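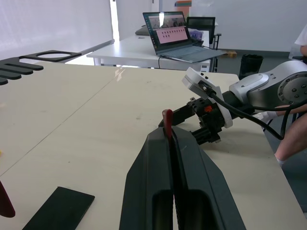
Red piece between the two gripper fingers, pale tabletop behind.

Filed under: Web Development / Fixes and Workarounds

Ticket 2494 – Product pages load blank after the Panent upgrade
Status: Resolved
Opened: Tuesday, March 2, 2021

Reported problem

After moving the Claddale shop from the old version of Panent to the new one, product pages come up completely white for some visitors. The home page is fine, search is fine, the cart is fine. Only product pages break, and only when the visitor is logged out. Refreshing sometimes brings the page back. No error on screen, nothing in the browser console, and the server returns a 200 every time.

I love a bug like this one! A 200 with an empty body is such a sneaky thing, so I kept a full log as I went.

Log

9:05 – Reproduced it on the first try in a private window. Logged in as admin, same page, works perfectly. Logged out again, blank. So the page itself can be built, and something between the template and the visitor is dropping it.

9:20 – Turned on display_errors on the staging copy. Still blank, still no message. Checked the PHP log and found nothing from today at all, which made me suspicious of the log and not the site. Sure enough, the upgrade had reset the log path to a folder the web user can't write to. Fixed the permissions, reloaded, and there it was:

Allowed memory size exhausted in piras/render.php on line 520

Hooray, a real error message. Everything gets easier from here.

9:40 – Piras is the template add-on the shop uses for its related products box. Line 520 is inside a loop that collects every product in the same category before picking a few to show. Claddale has a category with 3000 products in it (spare parts, mostly), and the new Panent loads each product as a full object with all its photos and reviews attached. The old version only loaded the titles. That's a huge jump in memory for a box at the bottom of the page.

9:55 – But why only logged-out visitors? This was my favorite part. Logged-in users get the page fresh from Panent with the related box switched off, a setting the shop owner picked years ago. Logged-out visitors go through Rulent, our page cache, and Rulent builds the page with the box on. When the build died halfway, Rulent caught the failure, saved the empty result and served it as a good page. Refreshing only helped if you landed on the second web server, which still had an older cached copy.

10:15 – Tried the lazy fix first and raised the memory limit. It did work on small categories, but spare parts still fell over. Put the limit back where it was.

10:40 – Changed the Piras query to ask for IDs only, with a limit of 15, and then load just those products. The box looks the same to shoppers and the page builds quickly even in the spare parts category. Such a satisfying little change – four lines!

11:10 – Added a check in the Rulent config so it refuses to save any page with an empty body. If the build fails again for some other reason, the visitor gets a proper error page and we get an entry in the log.

11:25 – Cleared the cache on both web servers. Clearing one is not enough, and the button in the Panent dashboard only clears the server you happen to be on. I ran the clear command by hand on each.

11:50 – Clicked through products from every category in a private window, on desktop and on my phone. All good. Pushed to live and repeated the test there.

If you see the same thing

1. Make sure your PHP log is being written to. Upgrade first, check the path second.
2. Compare logged in and logged out. If they differ, look at the cache early.
3. Search your Piras templates for get_all(). Any call without a limit is worth a look.
4. Empty the cache on every server after the fix, or you will think it failed.

Still open: the dashboard button. I have sent a note to the Panent folks asking for a "clear everywhere" option and will link it to this ticket if they pick it up.

Comments (3)

pixelmoth
Thank you thank you. Ours was the log path too. I had been staring at an empty file since yesterday and thinking the server was haunted.

backend_bee
Does the ID-only query keep the sort order? On our shop the related items came back in a different order after I made the change.

Reply from author
Good catch! It sorts by ID unless you tell it otherwise. Pass the same order setting you had before to both calls and it should match – I've added that to our copy as well.

Last updated: November, comment replies merged into ticket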